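The hand had cost Krystyna Brzozowska 1450 dollars, and so far it had folded nothing. Her brother-in-law called it the Grondumby, after the name on the crate, and asked every Friday whether it could do a pillowcase yet.

She didn't believe in it much herself. The Kurnar forum was full of men who swore their hands could sort socks, and not one of them ever posted the socks. Still, she had the garage until October, and she had rewritten the grip routine 67 times – it would have been a shame to stop on an odd number.

She set the thumb wide, lined up the other four, and brought them in under the white cloth. Then she sat back on the paint can and watched the numbers on the laptop.

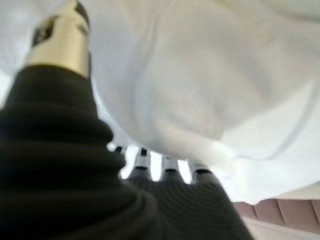
How does a hand like that know it's holding cloth?
It reads the load on each finger motor and guesses, and thin fabric barely changes the load at all.

That was the part the manual skipped. The manual said "up to 1000 grip cycles per charge," as if the trouble with laundry had ever been the battery.

"Close," she typed.

The motors whined. On the screen the thumb's number twitched, went back to zero, and twitched again. It could have been the cloth. It could have been the truck going by outside.

"Is that it?" her brother-in-law said from the door.

"Maybe," said Krystyna, and wrote down both numbers in pencil.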